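Mar 14, 2022
Parlor room, tidy-up and surface notes

Okay, so I finally got going on the dark table, the one with the shine you could do your hair in. I wanted to clear it before touching the polish (the Lavetti stuff, we have 8 tins of it and I have opened one). Bottle on its side, balled-up tissue, the usual leftovers of people sitting around talking!
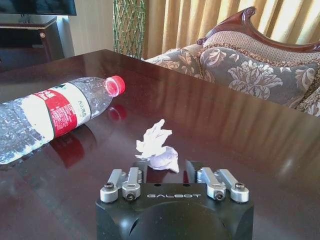

Birnirano wrote in the margin of the last entry that tissues should never be used on the gloss at all, they leave lint, and would I please stick to the gray cloths. Fair enough. Gray cloths it is, and I've moved the stack to the hall shelf so I stop grabbing whatever is closest.

Then the floor. I love that carpet, all those big flowers in burgundy and blue, but small things vanish on it. A dark brown cup on the carpet by the black cabinet is exactly the kind of thing I'd kick over, so cups get picked up first from now on, before cushions, before anything. 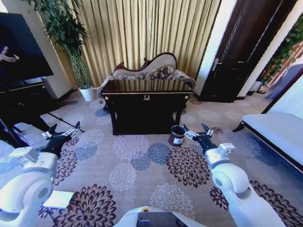
I also priced a proper cleaning for it. Skirkelia quoted 607 with pickup, which seems okay to me, but they can't take it until November. Adding it to the sheet anyway.

Back to the table for the finish check. With a gloss like this you get the curtain and the sofa pattern showing in the top, so I've been using the reflection to look for smears. Works better than the lamp.
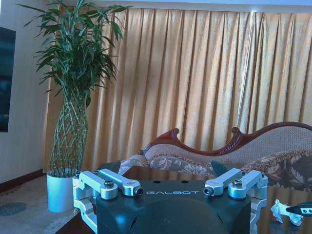
Still to do: felt pads for the cabinet feet, water for the bamboo, and find out where the lid of the open tin went. I had it at lunch.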